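The Table at Half Past Six

1. The Knife

Decha Siriwan laid the table for his daughter-in-law's mother, whom he had never met. She was coming from Scotland. Her name was Mhairi Innes, and he had practised saying it in the kitchen all afternoon.

He had sold his own cutlery in July for 50 pounds, so he used the set that his late wife had bought at Chaiyaporn market. She had loved anything that shone. The fork went on the left and the knife on the right, and then he was not certain, and moved them again.
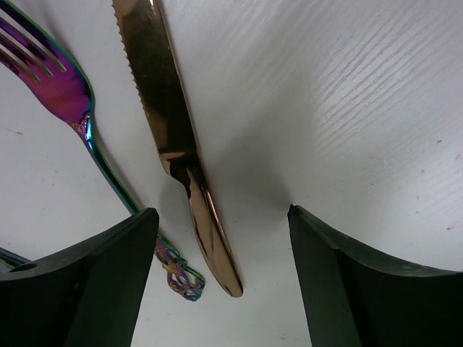
2. The Plate

His neighbour Surachet came in without knocking, as he always did, and looked at the white table for a long time.

"The fork has all the colours of petrol on water," he said. "She will think you are a magician."

"She will think I have a clean house," said Decha.

He put down the checked cloth and then the plate. He had carried it home on his knees, 300 miles by bus, and in all those years he had never eaten from it.

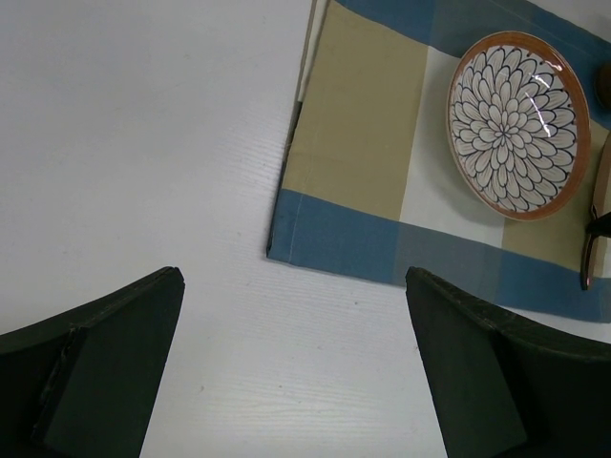

The plate with the flower, on the checked cloth.

"Give her soup," said Surachet.

"It is too flat for soup."

"Then give her rice, and stop walking up and down."

3. The Cloth

At twenty past six the telephone rang. The train was standing outside the city and would be 40 minutes late. Decha thanked his son very politely, sat down, and stood up again.
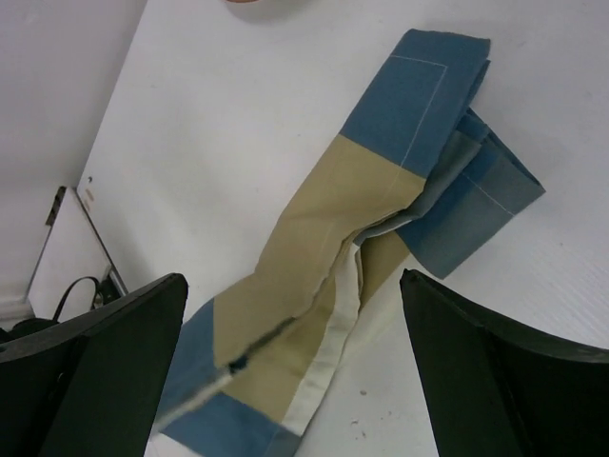
Decha's wife used to say that a man who is waiting should be given something to fold. So he folded. He tried it in half and he tried it long, until the blue lay over the blue and the tan part was full of wrinkles, and still the telephone was quiet. He smoothed it with his palm. He said "Mhairi" to the empty chair, and it sounded almost right.

When the bell rang, he was still holding one corner.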